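6.2 Running the bin demonstration for visitors

1. Bring the group to the Wivisham cell and keep everyone behind the floor line.

2. Check that both clamps on the bin are tight. Place the red and green blocks in the bin by hand, then step back.

3. Start program 226 at low speed. Watch the yellow cable as the arm moves over the bin - it must not catch on the rim. 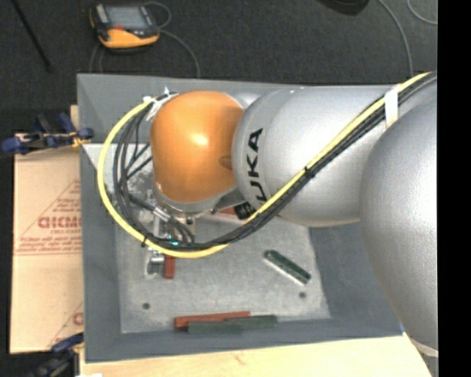
4. Let the arm finish its cycle before taking questions.

CAUTION: Do not reach into the bin until the arm has stopped and Linnea Öberg has cleared the cell.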